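How to Budget for a Two-Arm Robot Cell Without Running Out of Money Halfway

I've now written the equipment plan for a two-arm setup twice. The first time I did it badly, and the second time I did it from a spreadsheet I'd built while being annoyed about the first time. So this is that spreadsheet, turned into a page. If you're at a small shop or a small lab and you want a pair of arms for handling soft stuff (cloth, bags, cable, foam, that kind of thing), I hope it saves you a few emails.

Our project was called Stillport, and the goal was cloth handling. Grab it, hold it up between two grippers, fold it, put it down. Sounds easy!

Step 1: Write down the job before you look at any arms

I know, I know. Looking at arms is the fun part. But write one page first. What are you picking up, how heavy is it, how big is it when it's spread out, and where does it have to end up? Ours said "single pieces of fabric, towel size or smaller, from a pile to a folded stack." That one sentence knocked out half the catalog, because fabric weighs next to nothing and we'd been drooling over arms with far more payload than we'd ever use.

Reach was the number we cared about. Two arms have to meet in the middle and still have room to move apart, so lay it out on the floor with masking tape before you ask for quotes. Stand in for the robot yourself. You'll feel silly and you'll learn a lot.

Step 2: Split the budget into five lines

Mine are:

Arms and controllers
Grippers and fingers
Cameras, cables and connectors
Frame, mounting and floor space
Spares and "oh no"

The first time around I had one line that said "robot" and one that said "misc." Misc ate us alive. The arms came in exactly where the quote said they would, and then everything that touches the arms cost more than I'd guessed.

For the split itself, I now hold back 35 percent of the total for everything except the arms and controllers. If the arms you want don't fit in what's left, you want cheaper arms. I went back and forth on that number a lot, and you may land somewhere else if you already own a good frame.

Step 3: Get quotes that cover the same things

We asked three suppliers – Lamon, Ehlers and Jutov – and got back three documents that could not be compared at all. Lamon quoted the pair with controllers and no cables. Ehlers quoted per arm with shipping. Jutov sent a bundle with a training day in it that we hadn't asked for (it was a good training day, as it happens, but still).

So send everybody the same list and ask them to put a price, or the word "no," next to every row. These are the rows I'd put on it:

Price for 2 arms with controllers
Mounting plates and bolts
Cable sets, with the lengths written out
Software license, and what happens in the second year
Shipping, plus import fees if there are any
Warranty length and who pays return shipping
Lead time in days

On that last one, ask for days and get it in writing. Our first order was placed in March and the quote said "a few weeks." It took 112 days. The arms themselves were ready long before that, and the whole order was sitting there waiting on one part. If we'd asked for split shipping we could have been bolting things down.

Step 4: Budget the hands separately

Soft material is all about the fingers. A plain parallel gripper will do a surprising amount of cloth work, and I'd start there instead of with anything fancy. Put the savings into a second and third style of fingertip. They wear, they get bent when the two arms bump into each other (they will bump into each other), and you'll want to try different shapes once you see how your material bunches up.

Buy the same gripper for both sides, too. I was tempted by a deal on a mismatched pair and I'm so glad I passed. One set of spares and one set of settings! 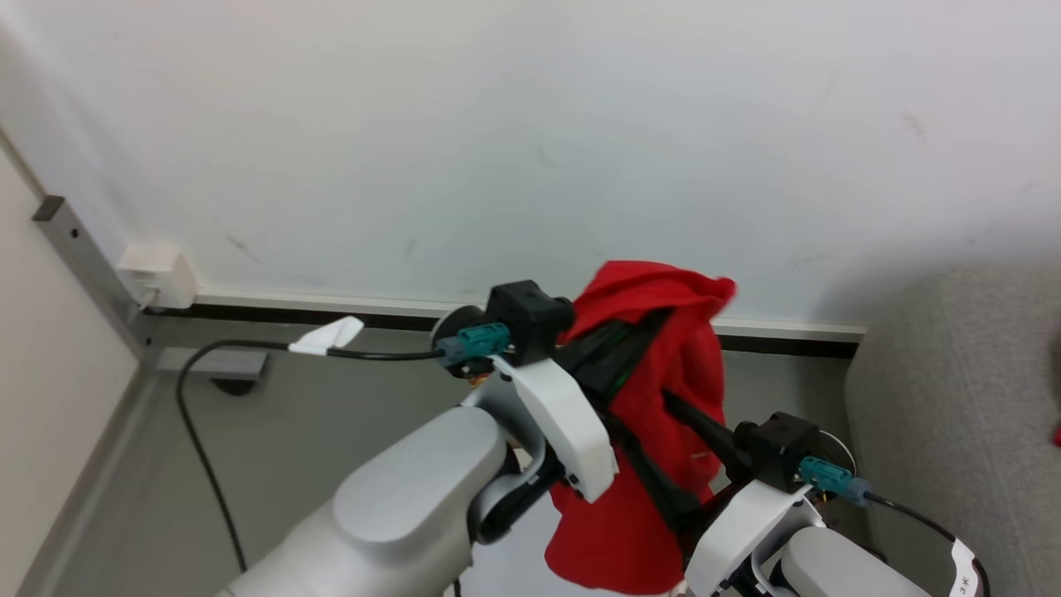

Cables are the line I'd underline in red if this page had colors. Every camera you mount near a wrist needs a cable that follows the arm through its whole range without pulling tight or catching on the other arm. Measure with the arm stretched out, then add slack, then order one more than you need. Tag each one with its number the day it arrives. Budget for tags! They cost nearly nothing and I still managed to leave them off.

Connectors belong on the spares list as well. I keep 3 spares of every type we use at the wrist, plus one full-length replacement cable.

Step 5: Plan the room

Before you sign, check these:

Is there an outlet where the frame will stand, or are you about to buy an electrician?
Can the floor take the frame, and is it level?
Can a person walk all the way around with the arms at full stretch?
Does the crate fit through your door?

We failed the last one. We unpacked in the hallway, in pieces, on a day when everybody in the building seemed to need the hallway.

Step 6: Put the second year in now

Licenses renew, fingertips run out, and somebody will want one more camera. I put the yearly costs in their own column right beside the purchase costs, so whoever approves the first number sees the second one at the same time. It makes for a slightly harder meeting in year one – and a much shorter one in year two.

My next revision of the sheet is going to have a row for test material. We've been through a lot of cloth.

Last updated May 27, 2026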